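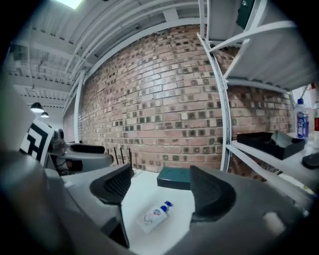
A small pump bottle on its side on a white tabletop, between two black gripper fingers.

Category: Talks & Handouts / Property Restoration

Drying It Twice: Speaker Notes on Moisture Records
Garba Edet, Nevbridge Building Managers' Evening
Last updated: Apr 2, 2019

Start before they've finished the sandwiches. Last year I waited for quiet and lost the first ten minutes.

OPENING

Thank them for coming to hear a man talk about damp walls on a free evening. Ask who has had a contractor declare a wall dry. Hands. Ask who asked for the readings. Fewer hands. Move on, don't gloat.

Say what the talk covers: what a drying record should contain, who should sign it, and what to do when somebody offers you a fan and a firm handshake in place of one. Mold gets a mention near the end. It does not get its own slide, whatever the flyer says.

THE STILTINE BUILDING

Tell this one slowly. Four floors of offices, one failed supply line above a ceiling on the third floor, in August, over a long weekend. The crew had the carpet up and the fans going by lunch. Good work, quick work, and I should know because it was ours.

The trouble was the paper. We had a reading for the day we arrived and a reading for the day we left. In between we had a page with "OK" written on it several times in different pens. Six weeks later the baseboard in the corner office started to curl, the tenant wanted to know when that wall had been dry, and the best answer I could give was "at some point."

(Pause. They usually laugh. If not, keep going.)

The second dry-out cost the building $3,658. The first one had cost less. We split the bill with the owner, who has been very polite to me ever since, in a way I don't enjoy.

WHAT GOES IN A DRYING RECORD

Put up the sample sheet. Give them time to read it, the print is small and that's my fault.

Talk through it:

- A sketch of the rooms with every reading point marked and numbered. The same points get read each visit. A new point is fine, but it gets a new number.
- One reading from a part of the building that never got wet, in the same material. Without it the other numbers are just numbers.
- Room temperature and humidity, with the time.
- Which machine was where, and when it was moved. Include the tenant who unplugged the dehumidifier to charge a phone.
- Initials. Legible ones, if the person has any.

Mention meters here. Pin meters leave little holes, pinless ones leave none but read differently over foil or metal studs. Write down which kind was used. Don't take questions on brands or we'll be here until breakfast.

THE ATER WAREHOUSE

Shorter story. Kazmi ran this job and deserves the credit, so give it. Wet block wall, stock stacked against it, owner in a hurry to move everything back. The record ran to 826 readings, which I called excessive at the time, out loud, in front of people.

When the insurer asked why the machines had stayed on so long, Kazmi emailed the file. The reply was one line and the check followed. I have since bought lunch.

If running late, cut the part about the forklift.

WHO SIGNS

The person who took the readings signs each sheet. The building manager signs the last one, after walking the rooms with a copy in hand. Stress "after." I've watched people sign on the hood of a truck with the engine running.

If you disagree with a reading, ask for it to be taken again while you stand there. A decent crew won't mind. They may sigh.

MOLD, BRIEFLY

Damp material left alone can grow it. Find the water first. Painting over a stain is decorating.

QUESTIONS

Likely ones: how long does drying take (depends on the material, the air and how long it sat), can we keep tenants in (often, ask before promising), do we have to keep the paper (yes, with the lease files, and a scan).

Blank sheets are on the table by the door. Take two. Bring back my clipboard.

We use cookies to keep this site working and to count visits. By continuing to browse you accept our cookie policy.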